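How Does a Robot Learn to Pack a Box?

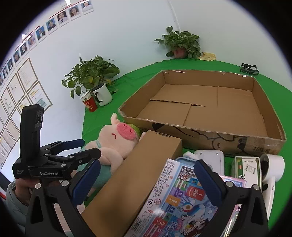

Podeck is a service that makes lessons for robots. A school for robots would be a funny thing to see, with rows of desks and metal arms in the air, but Podeck has no desks and its lessons are not written in books. Each lesson is a recording of a person doing a small job. The job might be to take a stuffed toy pig from beside a big cardboard box and put it inside. You could do that with your hands in a second. The Podeck people do it with a tool that has two black fingers with ribbed blue pads at the ends.

The tool is called a hand-held gripper. A person holds it and makes the fingers open and close. A camera on the gripper looks forward at the fingers and at whatever they are going to pick up.

Why not use bare hands?

Your hand has four fingers and a thumb, and it can bend in many ways. Many robots have only 2 fingers. If a robot watched you scoop up a toy with your whole hand, it would have to guess how to do the same thing with its own parts. When you use a gripper, you have to pick things up the way the robot will.

What is in a lesson?

A lesson has two main parts. The first is the video from the camera. The second is a record of how the gripper moved and how wide its fingers were open. A computer studies both. It looks for patterns, such as what the fingers do just before they close on something soft.

One lesson is not enough. Podeck sells its lessons in sets. The starter set has 60 different jobs, and each job is done 200 times. The toy starts in a new spot, or it is turned the other way, or there are other things near it. A robot that has only seen a pig lying on its back may not know what to do with a pig on its side.

Which things are hard?

Soft toys are fairly easy, because they squash a little and the fingers can go almost anywhere. A long carton is harder. If you grip it at one end, the other end may tip down. A hair dryer has a big head and a thinner handle, so it helps to put one finger on each side of the handle. Flat sheets of paper are very hard. There is not much for the fingers to hold.

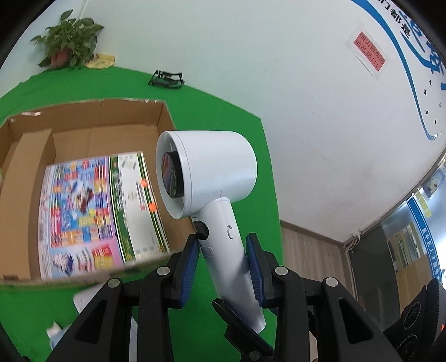 Nerea Robles wrote to ask whether the robot just copies the video, like a song played over again. She has a son in second grade and he wanted to know.

It does not. If the robot made exactly the same moves every time, it would miss anything that had been pushed a little to the left. It uses its own camera to look at what is in front of it, and then it works out a move based on the lessons it has studied. Sometimes the move is wrong. Then people may record more lessons of that job.

Who buys the lessons?

Mostly companies that build robots for packing and tidying. Podeck does not sell robots, and a set of lessons will not do anything on your computer at home. It is a very large pile of videos and numbers.

Try it yourself

Get two wooden spoons, an empty box, and a few things that will not break. Hold one spoon in each hand and pinch a sock between them. Put it in the box. Then try a pencil, and then a sheet of paper. Ask a friend to move the things while your eyes are closed, and do it again.

Words to know

Gripper: the part of a robot that holds things.
Recording: something saved so it can be played or studied later.
Pattern: something that happens in the same way again and again.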